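Clerkell depot moves small-parts returns to three-bin sorting

5th July 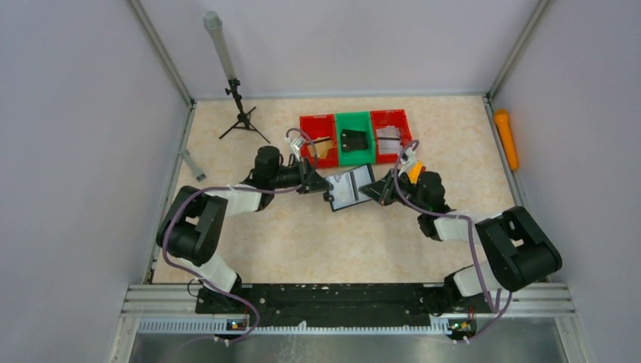
Clerkell has changed the way it sorts returned small parts at its Quintela depot, replacing a single mixed tote at each station with a fixed row of open bins. The change took effect at the start of the month and applies to all returns below the size of a standard carton. Each station now has three plastic bins lined up near the far wall of the work surface, a green one in the middle and a red one at either side, with the area in front kept for whatever is being sorted. Larger flat pieces such as trays are handled on the open surface and are not assigned to a bin.

Under the depot's scheme, green is for items that go back to stock without further work. The left-hand red bin takes items that need inspection, and the right-hand red bin takes packaging, inserts and sheet material to be checked before recycling. Bin colour is repeated on the label stock used downstream, so that a part pulled from the line can be traced to its position without opening the return record.

The layout was drawn up by Simão Louro, who manages returns at the depot. A trial in February ran the mixed tote and the three-bin row in parallel on 1000 returns each. Louro said the main difference was in second handling, where an item is picked up, put down and later picked up again by the next shift.

"With one tote you sort everything twice," he said. "The first pass only tells you that the parcel has been opened. With a row you make the decision once, at the surface, and the item stays where you put it."

During the trial the inspection bin filled faster than planned, mostly with items returned without their inserts. The collection interval for that bin has been shortened as a result. The green and packaging bins are still cleared once per shift.

The bins are an open-topped pattern supplied by Tukberg and are stocked at the depot under part number 3724. They are interchangeable between positions apart from colour, and spares are held at the end of each aisle. Staff have been asked not to substitute grey bins from the carton line, which have a different rim and do not fit the collection trolleys.

Work surfaces have not been changed. Clerkell considered a plain white top for the stations but kept the existing marble-patterned beige finish – small white parts and clear sleeves proved harder to find on white during the trial. The light grey side panels also stay in place, mainly to stop parts rolling off the ends.

The depot occupies a former woollen goods store built in 1923, and floor space in the returns area is limited by the original columns. Louro said the row arrangement was chosen partly on those grounds, as stacked or tiered bins would have blocked access to the wall sockets behind several of the stations.

Returns arriving through Novik, the company's regional collection partner, will continue to be opened at the receival dock and sent through in sealed bags. These are to be emptied onto the surface before sorting and must not be placed in a bin unopened. Revised station cards with the new colour code are available from the returns office.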